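Last updated: 6 Dec 2023

I lost an entire Sunday to a file-syncing app, and I'm still a bit cross about it.

The app is called Stendum. If you've never come across it, it's a small free program that keeps folders matched up between your computers without sending everything through somebody else's cloud. I've used it since February and I love it (my sister is sick of hearing about it). So when my old laptop gave up I did what most of us would do. I typed the name into a search engine, clicked the top result and pressed the big green download button.

It wasn't Stendum. Well, it sort of was – the proper program was in there somewhere, wrapped in an installer that also wanted to give me a new browser, a coupon finder and something called a "driver wellness scan". I said no to all of them and got two of them anyway.

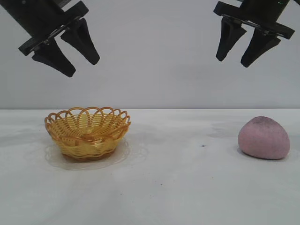

I wrote to Amnuay Pongsiri, who has maintained Stendum more or less single-handed for years, half expecting no reply. He rang me the next morning! He was very nice about it, considering he gets this all the time. His inbox had 1,866 messages in it about copycat downloads when we spoke, and he'd stopped answering the angry ones.

"They think I'm the one who put the toolbar in," he told me. "I get called a thief by people who have never visited my site."

The copycats aren't even hard to make. Stendum is open source, so anyone may take the code and pass it on, and that's how he wants it. What they can't do is use the name and the logo, but he's one man with a day job and he can't afford a solicitor every time a new address pops up. He keeps a list of the fake sites on the project page. It had 62 entries on the day I looked, and 42 of those were still up and running.

He has tried reporting them. Some hosting companies take a site down the same afternoon, others send back a form, and then another form asking whether he filled in the first form. One lot wanted a scan of his passport, which he declined to send, and I can't say I blame him.
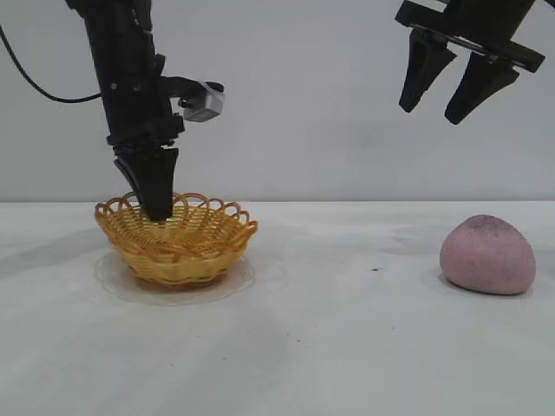
I asked around and it's the same story with other small programs. The people behind Noiphan, the little photo sorter, gave up on their old name altogether after a rip-off site kept appearing above theirs in searches. Torimero now prints its real web address on the start-up screen, which does look slightly odd, but I've come round to it. Grorkari went the other way and moved into the big app shops, fees and all. Its users grumbled for a week and then got on with their lives.

Amnuay isn't keen on the app shops. He did work out what it would cost to sign his installers properly and pay someone to chase the fakes, and put up a donations page with a target of 2,000 pounds. It's a bit over halfway. I chipped in, mostly out of guilt.

As for my laptop, I wiped it and started again, with tea. The real Stendum took less than a minute to install and asked me for nothing at all. I've bookmarked the page this time, and I've put the same bookmark on my mum's computer, and she has already asked me what it's for.

37 comments | Shared 214 times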